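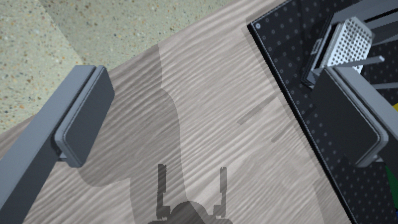
Home | Archive | Search | Log in

Re: allotment hedge, Mollitz side
From: Guido Sala
3 December 2023

Consuelo Quispe wrote:
> Has anyone priced the hawthorn yet? Need over 70 plants I think

Yes - Plelberg do bare root in bundles of 30, cheaper than Radu. Will order tonite unless someone shouts. Need 2 people to help dig, bring own spade. Gate code same as before.

Guido

Comments
Florin Pană: can dig, mornings only
Liviu Bucur: mixed hedge better for birds, no?

Recent
- Water butts, again
- Plovia seed order, September
- Path by plot 4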